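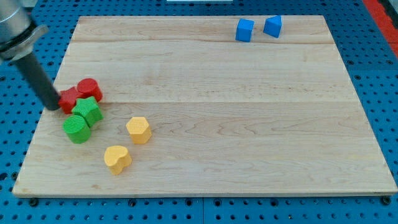 Figure 3. Red and green blocks grouped at the left side of the board.

For our sorting project, Femke Lambrechts and I wanted to know if people group blocks by color or by shape first. I was sure it'd be color! We used stars and cylinders (the stars are a pain to stack, so we dropped stacking) on a pale wood board. We asked 14 classmates to sort them any way they liked, and I wrote down every first move. Jana Reinholz thinks the board should be bigger, and I kind of agree. Next round is in July, with 32 people if we can get them.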